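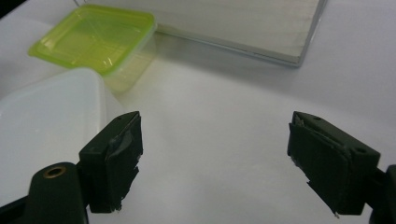
Unit 5: Food Containers and Their Lids

Welcome back, everyone! Before we get to the cupboards, spread your containers out on a clear table and take your time over them (I always do, with tea).
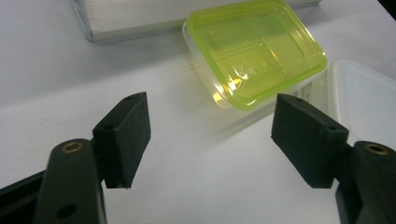 Pair each box with its own lid first, then sort by shape, rectangular ones together.

We use cookies to improve your visit. Accept | Settings
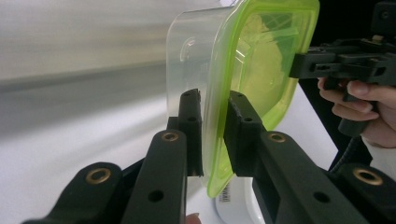 Check the rim and the corners too, where old sauce loves to hide. For August, please bring up to 5 boxes from home. Revathi Unnithan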